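Room check, small room with the blinds, Jidstead building

Sat 30 January

OK, I finally got around to doing the walk-through I've been promising since September, so bear with me, my notes are all over the place (and some are on the back of a Skindby receipt).

Window blinds: PASS, with a nag. I ran them up and down and they move fine, but please, please keep the cords up on the hook! I found one dangling again.

Window latch: PASS. Stiff. I leaned on it and it closed.

Floor, trip hazards: PASS. I walked it in socks, which I don't recommend, and didn't catch on anything. One board by the door creaks, but it creaked last year too.

Walls: PASS. Plain white paint, could use a wipe near the light switch.

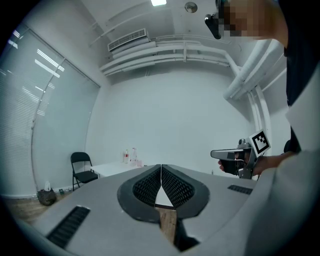
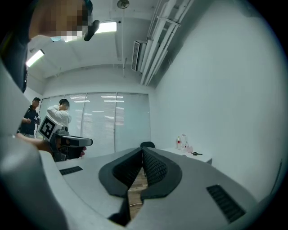
Words and walk-through by your friendly Jidstead room checker | Filed under: Rooms, Checklists

Outlets: FIX. I tried them all and 2 are loose enough that a plug droops right out. I put tape over both. Leave the tape alone until the Uria folks come by!

Power strips: PASS. No strip plugged into another strip this time, thank you, whoever listened.

Door: PASS. Opens all the way, closes by itself, doesn't slam anymore (I love that new closer so much).

Extinguisher: FIX. The tag is out of date. It's the one in the hallway, and I've already put in the request, so no need to send me another email.

First aid box: PASS, barely. Down to the weird tiny bandages. I'm ordering a box of 500 from Ruangrit, and yes, that's a lot, but it was the only size they had in stock.

Ceiling lights: PASS. One buzzes if you stand right under it. I'll bring the ladder next time and have a look.

Still open: outlets, extinguisher tag, bandages. If you spot something I missed, write it on the sheet by the door and I'll get to it on the next round.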